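Club Diary, Sekivska Football Club
Entry for 2019-01-13, kept by the Office of the Club Secretary

The Secretary records that the winter break has now passed its midpoint and that the senior squad has resumed full training at the Vakulenko ground. The pitch was inspected before the morning session. The northern goalmouth remains heavy and has been roped off until the ground staff are satisfied with the drainage. The session was therefore held across the width of the field, with portable goals placed on the touchlines.

Volodymyr Didenko, head coach, submitted his report on the first half of the season at midday. It is a longer document than the one received last year and has been placed in the club's records in full. The Secretary notes the following matters from it for the purposes of this diary.

The coach regards the December defeat at Bristel as the poorest performance of the campaign. Sekivska conceded 5 goals, of which 3 came from set pieces defended at the near post. He accepts responsibility for the decision to change the marking arrangement in the week of the match and has asked that the players not be criticised for it in any club publication. The Secretary has given that undertaking on behalf of the club. The draft of the match programme, which contained a humorous column on the subject, has been returned to its author for revision.

The Secretary wishes to set down a personal view, as this diary has traditionally permitted. The column was well written and one passage on the offside trap was very funny. Supporters who travelled to Bristel and stood through the second half in the rain have earned the right to laugh at it. It remains a different matter for the club to print such remarks under its own crest while the players concerned are preparing for the return fixture. The author took the decision with good grace.

Correspondence occupied most of the early afternoon. Letters were received from the league office on the registration of youth players, from Nernen regarding the sleeve sponsorship, and from a supporter who has attended home matches for 22 years and objects to the new position of the turnstiles. A reply has been drafted to the last of these. The objection has merit, as the queue now forms across the entrance to the car park, and the matter will be raised with the ground manager before the next home fixture.

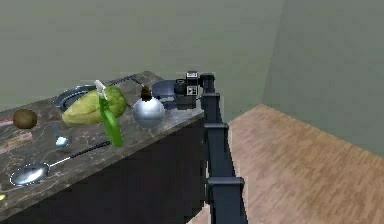 Robot arm at a stone-patterned countertop (computer rendering).

The Nernen letter requires a fuller note. The company is content with the present arrangement and has offered to extend it for a further 2 seasons on the existing terms. It asks in return that the logo be moved from the left sleeve to the right, where it considers that it will be seen more often in photographs. The Secretary sees no difficulty in this, although the kit for the remainder of the current season has already been delivered and cannot be altered at reasonable cost. A reply will propose that the change take effect from the summer.

Marta Mykhailiuk, captain of the women's side, attended the office at three o'clock to discuss the allocation of training hours. Her squad has been assigned the late slot under the floodlights since the autumn, and several players who travel by bus are reaching home after eleven at night. She presented the case clearly and brought with her a proposed timetable under which the two senior squads would alternate the early slot week by week. The head coach was consulted by telephone during the meeting and agreed to the proposal without amendment. The new timetable takes effect at once and has been posted in the dressing room corridor.

The Secretary regrets that the matter was not raised by this office first. The bus timetable changed in the autumn and its consequences for evening training should have been checked.

Captain Mykhailiuk also asked whether the women's fixtures could be given equal space on the programme's back page. That has been agreed in principle, subject to the printer's confirmation that the type will remain legible.

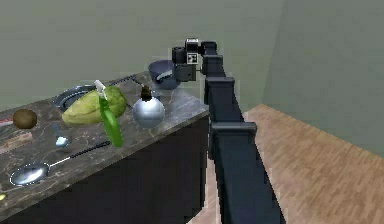
Late in the afternoon the Secretary walked down to the ground to observe the closing part of the second session. The coach had arranged a practice match between the probable starting side and the reserves, and the reserves were leading when the Secretary arrived. Considerable noise was coming from the substitutes, much of it directed at the first-choice centre halves and little of it suitable for this diary. The coach allowed it to continue. He remarked afterward that he would be more concerned by a quiet training ground, and that the squad had been far too quiet in December.

The defending at corners was visibly better organized than it was at Bristel. A player is now stationed at the near post for every delivery and does not leave it until the ball has been cleared beyond the penalty area. The reserves tested the arrangement repeatedly and did not score from it, although they scored from open play through a deflection that the goalkeeper disputed at length.

Two minor injuries were reported at the close of training. The reserve left back has a bruised instep and will rest tomorrow. One of the junior goalkeepers jarred a finger and has been sent for an X-ray as a precaution. His parents were informed by telephone from this office.

Matters carried forward: the reply to Nernen; the position of the turnstiles; the revised programme column, which is due by noon; the drainage of the northern goalmouth, on which the ground staff will report after the next heavy rain. The key to the equipment store has again been returned to the wrong hook and the Secretary has placed a fresh label above the correct one.

The office was closed at a quarter past six.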